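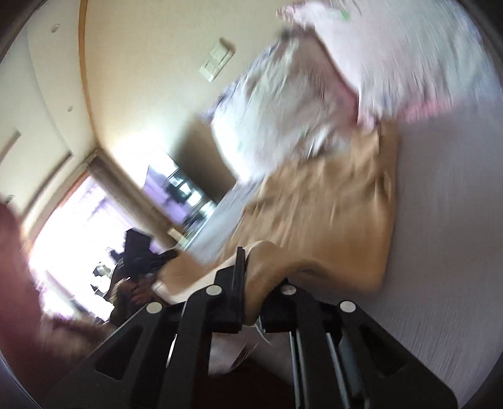
3 min read

At the Saltden Robotics Club, students are teaching a robot to make a bed. The project is named Flirkura, and it belongs to the club's middle school group. A robot does not know what a blanket is. It must learn from many examples, and people must supply them. To give an example, a student holds a gripper by hand and does the chore with it. The gripper has two flat black fingers, which can pinch a fold of tan cloth much as your thumb and first finger would. Each try is recorded, and the computer studies the recordings later.

Why is cloth so hard for a robot?

A wooden block keeps its shape when it is picked up. Cloth does not. It bends, bunches and slides, and it may look different each time it is touched. Try lifting a towel by one corner, then by the middle. The robot has to be ready for both.

How many examples are needed?

The club began with 200 recordings, and the robot still missed the edge of the blanket on most tries. The collection now holds 3,865. Students work in teams of 2. One student moves the gripper and the other writes down which chore was done. After half an hour they trade jobs.

What happens next?

In January the club will take Flirkura to the student robotics fair in Giluldale. The robot will be asked to pull a blanket straight on a small bed. Club members will answer questions from visitors of all ages.

41 shares
2 comments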